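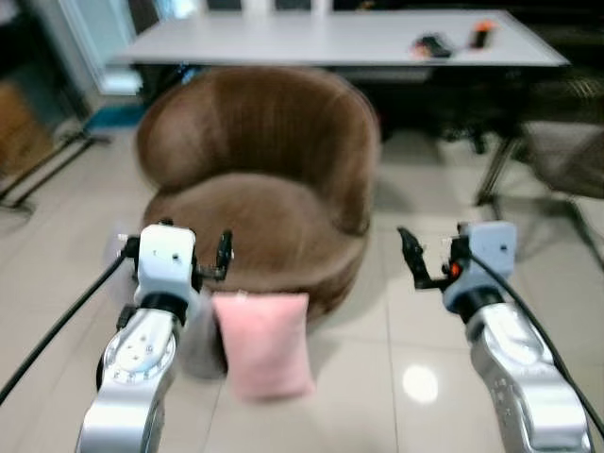
저는 집안 정리용 양팔 로봇 키트를 빌려서 쓰고 있습니다. 제품 이름은 Forkano이고, 만든 곳은 Irkix입니다. 한국어가 모국어가 아니라서 문장이 조금 딱딱할 수 있습니다. 양해 부탁드립니다. 오늘은 쓰면서 적은 메모를 여기에 이어서 올리겠습니다.

먼저 가격입니다. 제가 선택한 것은 월 169유로 대여 요금제입니다. 설치 방문과 원격 지원이 들어 있고, 집게 손가락의 고무 패드는 따로 사야 합니다. 저는 이 부분을 계약서를 두 번 읽고 나서 알았습니다. 주문하시는 분은 부속품 표를 먼저 보시기 바랍니다.

설치는 오후 2시에 시작해서 저녁 전에 끝났습니다. 기사님은 친절했지만 설명이 아주 빨랐습니다. 그래서 설명서를 다시 읽었습니다. 한국어판 설명서에는 "파지"와 "집기"가 섞여 나옵니다. 같은 뜻인지 문의했더니 같은 뜻이라고 답장이 왔습니다.

작업은 Pace라는 프로그램에서 정합니다. 물건을 하나 고르고, 어디에서 어디로 옮길지 정하고, 속도를 넣습니다. 속도는 네 단계입니다. 저는 두 번째 단계를 가장 많이 씁니다. 제일 빠른 단계는 소리가 커서 저녁에는 쓰지 않습니다.
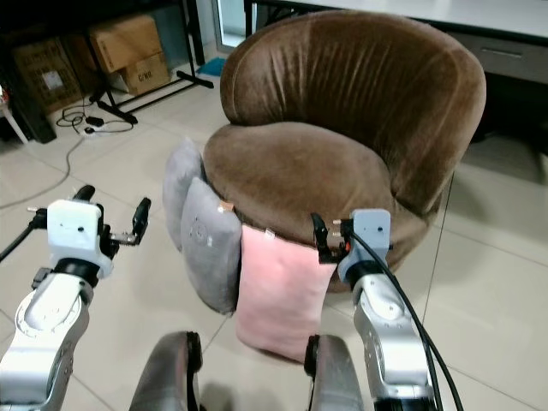
Forkano의 작업 목록에서 제가 제일 궁금했던 것은 부드러운 물건입니다. 상자나 컵은 모양이 변하지 않지만, 천으로 된 물건은 잡을 때마다 모양이 달라집니다. 그래서 저는 안락의자와 쿠션으로 시험을 합니다. 회색 쿠션 둘과 분홍색 쿠션 하나를 의자 앞과 옆에 기대어 세워 두면, 서로 겹친 곳이 생깁니다. 이렇게 겹친 상태가 저에게는 좋은 시험 문제입니다. 분홍색처럼 털이 있는 천은 어느 깊이까지 잡아야 하는지 정하기가 어렵습니다.

그래서 잡는 깊이를 조금씩 바꾸고 있습니다. 얕게 잡으면 천만 당겨지고, 너무 깊으면 속까지 눌립니다. 설정값은 물건마다 따로 저장할 수 있습니다. 이 기능은 마음에 듭니다. 다만 저장 이름에 한글을 쓰면 목록의 순서가 이상해집니다. 저는 지금 영어 이름을 쓰고 있습니다.

비교를 위해서 적습니다. 지인 Anneli Juntunen 씨는 Fundato의 한 팔 키트를 씁니다. 대여료는 더 싸고 자리를 적게 차지합니다. 그 대신 큰 베개를 들 때 한쪽이 아래로 처진다고 합니다. 책상 위의 작은 물건만 옮기실 분에게는 그쪽이 맞을 수도 있습니다.

지금까지 기록된 동작은 거의 3,000번입니다. 프로그램이 자동으로 세어 주는 숫자이고, 중간에 취소한 동작도 들어갑니다. 취소한 것을 빼고 보는 메뉴가 있으면 좋겠습니다. 이 의견은 Irkix에 이미 보냈습니다.

아쉬운 점을 하나 더 씁니다. 업데이트를 하면 카메라 보정을 처음부터 다시 해야 합니다. 보정은 어렵지 않습니다. 하지만 기다리는 동안 다른 메뉴를 열 수 없습니다.

7월에 요금제가 바뀐다는 안내를 받았습니다. 새 요금표를 보고 계속 빌릴지 결정하겠습니다. 다음 글에는 담요를 접는 작업에 대해서 쓰겠습니다. 질문은 답글로 남겨 주세요. 천천히라도 답하겠습니다. Viola Marras 드림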